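Home | Programme | Speakers | Archive
Shares 20 | Comments 9

Speaker notes: Automation in the staff kitchens at Nadton
28th April

1. Opening
Welcome delegates. The Pillo project concerns the preparation and clearing stations in our kitchens. Work is rehearsed in simulation before any change is made to a shift.
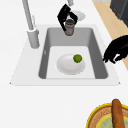
Our first duty was to the kitchen staff, 11 of whom work at the stations under review. They were asked which tasks they wished to keep. Most named cooking and serving; few named moving items between counter and sink. Draw attention to the jar held over the back of the sink while the lime lies on the plate in the basin. Staff asked who decides where such items belong. Under the agreement with Pichler, they do, and their written rules are used in each of the 392 trial runs.

2. Changes to duties
Supervisors will review exceptions at the end of each shift. This is new work, and it has been graded and paid as such. Training takes nine hours and is given in working time. Pause for questions from the Lirkutden delegation.

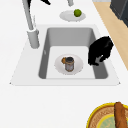
3. Next steps
No post will be altered before September. Staff representatives will receive the trial results at the same time as management.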